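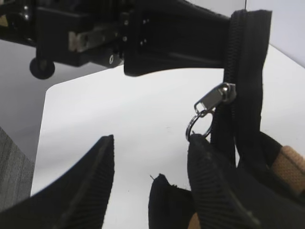 The split ring on the zip pull, with the ribbed fingers beneath it.

Gultik two-arm bench cell: review after three months in a bag workshop
Reviewed by Hacer Duman, 26/06/2019

I run the finishing room at Jelon, where we make and repair fabric bags. Finishing means the bag is sewn and somebody has to open and close the zip, check the handles, turn it to look at the seams and pass it on to packing. It is dull work and hard on the thumbs. The Gultik cell was bought to take over the zip check on our plain black zipped line, and it has been in daily use for three months. I did not choose it and I was not keen on it, so read the review with that in mind.

What you get
Two arms, a gripper for each, a white table with pale panels round it, cameras, and a cabinet for the controls. It takes up more floor than the brochure drawing suggests, mostly on account of the cabinet, which needs its door kept clear. We lost a cutting bench to make room. The table surface is plain and wipes down easily, but it shows every bit of thread and lint. Black canvas sheds a lot. We wipe it at each break.

The gripper fingers have fine ribbing on the pads. Ours mark a little with use and this has made no difference to how they hold. Replacement pads come as a pair and you need a small hex key, which is in the box.

Setting up
Gultik's fitter was with us for two days. After that it was down to Phong Phùng, our machinist, who had never used anything of the kind. Teaching it a new bag means moving the arms by hand through the job and saving the positions. The software is clear enough, though the menus were plainly written by someone who has never had a queue of work behind them. Saving a position takes four screens. It should take one.

He had the first bag working by the end of the week. A second size took him a morning. We also tried it on the Plalden, our soft pouch with no stiffening in it, and gave up. The pouch folds over as soon as it is let go and the cameras lose the pull.

In use
One arm holds the bag up by the top edge and the other goes for the pull. We put a split ring through the hole in the pull tab for the check and take it off again at packing. A bare tab is a small thing to find and it lies flat against the tape as often as not. The ring gives the fingers something to get hold of. Putting rings on and taking them off is a job we did not have before, and it should be counted when you work out what the machine saves you. It wasn't counted when ours was bought.

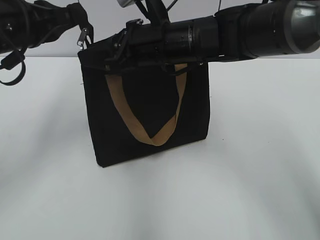 Long handles are the other nuisance. Ours are a tan strap, wide and fairly soft, and if one falls across the zip the arm may pick up the strap and pull on that. The cell stops when it feels the load is wrong, and somebody has to walk over, sort out the handle and press the button. We now hang the handles forward when loading, and that has cut the stops down a good deal.

A zip check takes the machine 40 seconds. A person does it in less. I mention it as we were told at the start that it would be faster, and it isn't. What it does do is keep to the same pace until the end of the shift, and it pulls with the same force each time. In April it went through 771 bags and put 41 aside. I checked all of those myself. Most had a stiff slider or a few teeth out of line near the end stop, and I would have sent them back too. The rest were stopped by loose thread or a twisted handle, with nothing wrong with the bag.

It does not look at stitching. It does not notice a handle sewn on slightly crooked, or a mark on the canvas, and all of that is still done by eye.

What changed for us
Four of us worked the finishing bench before and four of us still do. There was a good deal of worry about that in the spring, and I think management could have said something sooner than they did. When the hours were finally put up on the board they were the same as before.

The work has shifted, though. Two people used to be on zips all day. Now one person loads, clears the stops and fits rings, and the other has moved to seams and handles. The seam job is better than the zip job. The loading job is worse, in my opinion. You cannot get into a rhythm, you can't go far from the cell, and you spend a lot of the day waiting for it. We swap every two hours, which was the finishing room's own idea, and I would recommend doing so from the first day.

Sore thumbs and wrists have been much less of a complaint. I would put that first among the good points.

Phong has ended up as the person everyone calls. He was given a small rise for it after asking twice. If you buy one of these, settle who looks after it and what they are paid before it arrives. When he was on leave we ran for a week with a fault that made the left arm stop short, and did most of the zips by hand.
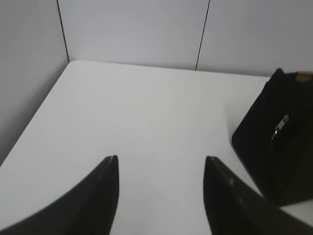 Noise is low. You can talk across it in a normal voice, and the radio has gone back on in that corner. The lighting inside is even and quite bright, and whoever is loading gets tired eyes by the afternoon. I would have liked a dimmer for when the door switch is open.

Cleaning is simple apart from the gap where the table meets the back panels, which collects thread. We use a paintbrush.

Support has been fair. Gultik answer the telephone in the morning and are slow after lunch. One cable was replaced free of charge. The printed manual is thin and the full version is only on the cabinet screen, so you cannot read it while the cell is running.

Compared with the Tôn
Before buying, our manager and I went to see the Tôn, a single-arm unit with a clamp to hold the bag. It costs less and takes up less room. The clamp left a crease in the canvas on both samples we took along, and that ruled it out for us. For stiffer goods it might do perfectly well and I would look at it first.

Good points
Steady pull on every zip
Less strain on hands
Quiet
New sizes can be taught in-house

Bad points
Needs rings fitted to the pulls
Slower than a person
No use for very soft bags
Too many screens to save a position
Loading is a poor job if one person does it all day

Score: 3 out of 5. I would give it another point if the ring fitting went away. Gultik say a narrower finger is being tested for bare pull tabs, and Phong has put our name down to try a pair.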